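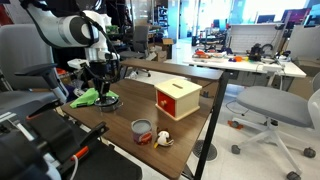 Side table, January. Green cloth, slot-lid box, tin and penguin.

Notebook, Hoslow room, table objects
Entry by Tuva G.

Started 8:40. Goal for the morning was to go through the things that live on the brown table and decide what stays in the set, what goes back on the shelving and what needs a proper card in the object list. The list has got out of hand. Dagný's export from last night has 1,028 rows, and a good part of those are the same object entered twice under different names ("tin", "can", "paint can small"). I am not fixing the whole list today, only the table.

Working through in no particular order.

Box with drawer. Pale wood, slot in the lid, red drawer with the round wooden knob. Listed twice, once as "coin box" and once as "drawer cube". Keeping "slot box, red drawer" and deleting both of the others. The drawer sticks for the last bit when you push it in. I took it out and rubbed a candle stub along both runners, which helped on the left and did nothing on the right. Lærke thinks the right runner is glued a hair too high. She offered to sand it. I said wait until Ragnheiður has measured it, or the numbers on the card will be wrong again. The knob was loose, I turned it tight by hand. No glue on it.

Slot: tried the card tokens and the Jurkarance discs. Tokens go through. Discs go through only if held dead straight, otherwise they bind at the ends. Write that on the card.

Tin. Silver rim, label with white and red on it. Ran a finger around the inside of the rim, no burr. Fine to keep. It gets one name from now on, "tin, small". If somebody wants to call it a paint can they can put that in the notes column.

Penguin. Small, white body, yellow beak and feet. Does not like to stand. I put it up on its feet four times and it went over three of them, same side each time. The base of the feet is not flat. I don't want it shimmed or weighted, because then it is a different object from the one in the older entries. Card should say "unstable, usually leans". Vimala asked if we could swap it for something from the row of toys on the white desk. We could, but those are already assigned to the Pudstead set and I would like to stop borrowing across sets.

Cloth. Bright green, microfiber. Stays. Open question is how to write down its starting state. "Crumpled" is what everyone types and it covers everything from a ball to a nearly flat sheet.

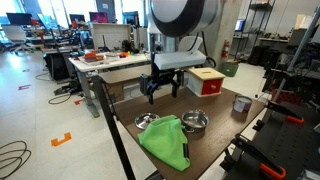
My suggestion is three words and no more: flat, loose, bunched. Loose means you can still see most of the outline. Bunched means you can't. If it touches something else on the table, say what, e.g. "loose, against pot". Dagný wants a fourth word for folded and I think she is right, so call it four — flat, folded, loose, bunched. Leave the tag on. It gives you a way to say which corner you mean.

Pot and lid. Stainless, small. Belongs to the kitchen set on paper but it keeps coming over to this table, so I am giving it a second home here and adding it to the card. Lid gets its own row: it is often lying by itself, knob up, and the list has no way to say that when pot and lid share a number. Pot keeps 1,837, lid gets 2,264, which was free. Wipe both with the dry cloth from the cupboard, not the green one. Fingerprints show badly on the lid.

10:15, break.

10:40. Lærke asked whether the table itself should have an entry. It does, under furniture, but the finish is written as "dark", which I would not call it. Changed to "medium brown, wood grain". Leg color is right.

Also checked the drawer after the break. Right side still sticks. Ragnheiður measured it and agrees the runner is high, so Lærke can go ahead. 300 grit, a few strokes, then try it, then a few more. Please don't take the whole thing down in one go, we only have the one box until Baldursdóttir answers the email about spares.

Left to do:
— delete the duplicate rows for the box and the tin (me)
— card for the penguin, with the note on leaning (Vimala)
— cloth words into the header of the list so people see them (Dagný)
— sand right runner (Lærke)
— cardboard box on the floor by the shelving: find out what is in it and either unpack it or label it. I did not get to this.

Stopped 11:30. Drawer is out of the box and on my desk, please leave it there.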